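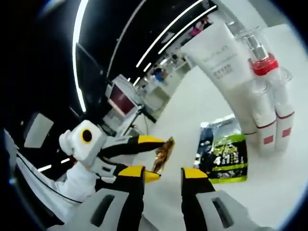

Cosmetics on the white table, and a little crumpled gold something.

5/3/24
Posted by M., Brustton

Feet up, kettle on, hair smelling of about four different hand creams. I've had a whole day of sorting make-up and I feel as if I've been shut in a department store with the air conditioning off. I did promise myself I'd keep this diary going past the first few weeks this time, so here I am with a biscuit in one hand, typing with the other.

So, the table. I love that table! It's white and it's got plenty of room on it, and after years of sorting things on my own bed at home (where everything rolls into the dip in the middle and then under the pillow) a proper flat white top feels like luxury. You can see what you've got. Anything dark stands out, anything shiny stands out, and a smear of foundation stands out like you wouldn't believe, so I had the wipes with me from the start.

I didn't get going as early as I wanted. The 337 was late again and then sat outside the Brustton garden centre for ages with its doors open, letting all the warm out. I'd brought the big blue shopper with the bits from home in it, plus the box from the spare room, and by the time I'd carried it up the stairs I had a red line across both palms. Must get a trolley. I say this every time and then I look at the trolleys and they're all tartan and I go off the idea.

The Torken lot was the main job. I'd been putting it off since October, when I first said I'd go through it and make sense of it, and the longer I left it the bigger it got in my head. It's not that bad! A lot of it is the same few things in different sizes. The trouble with Torken packaging is that the day cream and the night cream are the same pot with the same lid, and the only difference is one tiny word, in pale grey, round the bottom. Who is that for? I've got decent eyes and I was tilting everything to the light like somebody pricing diamonds.

The light was good for that, mind you. It's dark overhead in there, with a black ceiling and long bright white lines of light running across it, and I wasn't sure about it at first, it felt a bit like being in a cinema foyer. But it does throw a lovely strong light down. I could read every label. I could also see every one of my own fingerprints, and the state of my nail varnish, which I'd thought was fine when I left the house. It was not fine.

My system, for what it's worth, and so that I remember it next time: skin things first, then anything for eyes, then lips, then the odds and ends that don't go with anybody. I tried doing it by brand once and it was a disaster, because half of it has lost its label and you end up with a huge family of orphans. By where it goes on your face makes far more sense. The only argument I have with myself is over tinted balm. Is it skin care? Is it a lipstick? I moved it back and forth and then I gave it to lips and told myself to stop.

I found the Gisler hand cream again, the one in the squashy tube that I was so keen on a couple of winters ago. I'd forgotten how nice it smells, sort of like clean washing and oranges. I put a bit on to check it hadn't gone off, and then a bit more, and then I couldn't get the lid off anything for a quarter of an hour. Lesson learnt. Hand cream goes last.

Things I was pleased to find: the good tweezers, which I'd accused at least two members of my family of taking. A face powder I've only ever used for weddings. And the little sharpener with the two holes, one fat and one thin. I've bought that sharpener new three times over the years, and I dare say I'll find the other ones now too.

Things I was less pleased to find: a mascara so old that it rattled. A sample sachet that had given up and leaked into the bottom of a washbag, so that everything in there had a sort of skin on it. Also a nail varnish in a brown that I must have liked once. I held it up and tried to remember being the person who chose it, and I couldn't do it.

I do find throwing make-up away hard, though. It's the money, partly. You remember standing in the shop deciding whether you could, and going away and having a coffee, and coming back and buying it after all. And it never looks used up, does it? An old jumper has the good manners to go at the elbows. A lipstick can be years past it and still sit there looking perfectly glamorous. I've made a rule: if I have to sniff it twice, it goes. I was strict about it right up until lunch and then a bit less strict.

The gold thing. I keep thinking about it, it's so silly. A small crinkly golden-brown scrap of something, all crumpled up, and it catches the light beautifully. It could be a sweet wrapper, or it could just as well be something you'd eat, and I went round and round on it the whole way home. My mum used to save gold wrappers and smooth them flat with the back of a spoon and keep them in the drawer with the string. She'd make them into tiny goblets at Christmas, with a twist for the stem, and line them up along the windowsill. I haven't made one for years. I wonder if I still know how. You have to be ever so gentle with the stem or it tears and you've got a very small gold hat.

Anyway I got a craving for something out of a gold wrapper after that and had to make do with the cheese sandwich I'd brought. I ate it well away from the table, I'm not a monster.

After lunch I had a look along the shelves. There's a long row of white ones going off up the room, with counters, and I do like a white shelf. There's something small and pink right up near the top that I took a fancy to from a distance. It's made me want to do the bathroom at home the same way, all white, with everything off the side of the bath and put up where it can't fall in. I measured the alcove when I got back and it's narrower than I'd been telling everyone. The Futow unit would have gone in nicely if it came in the small size and it doesn't, of course, it comes in large and enormous. I'll have to look at the second-hand places. I'd want one with a lip on the front, too, after what happened with the talc.

The afternoon went on pots and lids. I'd got into a muddle and had more lids than things needing lids, and I don't see how that can happen, but it does, in my kitchen as well. I went along trying each one like the prince with the slipper. Some of them do go on even when they don't belong, and you only find out when you pick the pot up by the top. I picked one up by the top. It was the expensive one, needless to say, and it landed the right way up, and I stood there with the lid in my hand feeling as if I'd won something.

I wrote everything in the notebook as I went, in my best writing for the first page and then steadily worse. I've put a star by anything that needs using up soon and a squiggle by anything I'm giving to my sister. She's having the brighter lipsticks. She can carry off a coral and I look as though I've been at the ice lollies.

I'd said I would spend no money at all today and I nearly managed it, except that the chemist by the bus stop had cotton pads on offer and I do get through them. And a new washbag, to replace the one with the skin. It's navy, with a proper wipeable lining, and there's a pocket inside that's just the size for tweezers, so that's where they live now. I've told everyone in the house. I'm writing it here as well in case I forget: navy washbag, inside pocket.

Still to do: brushes. I've left them all in a mug by the sink to remind me and they look very reproachful. I use a drop of the mild shampoo and swirl them round in my palm, then lay them flat on a towel with the heads hanging over the edge of the worktop so they keep their shape. The cat thinks they are for her. Last time I shut her out of the kitchen and she sat on the other side of the glass door with her mouth open, making no noise at all, until I felt so bad I let her have the oldest one.

Oh, and perfume, I haven't even started on perfume. There's a shoebox of it on top of the wardrobe and I'm a bit scared of what's in there. One of the bottles was my gran's and it's got barely a puddle left in the bottom, and that one isn't getting sorted by anybody, it can stay where it is for ever.

It's gone dark now and I ought to think about tea. There are some potatoes that want eating and half a leek. I keep catching the orange smell off my hands every time I reach for the mug, so I've brought the Gisler tube through to the front room and put it by the lamp, and I'll do my elbows with it while I watch the news.

Recent entries
The bathroom alcove, and why I'm cross with it
Soup weather again
What was in the October box
Talc: a cautionary tale
New curtains (too long)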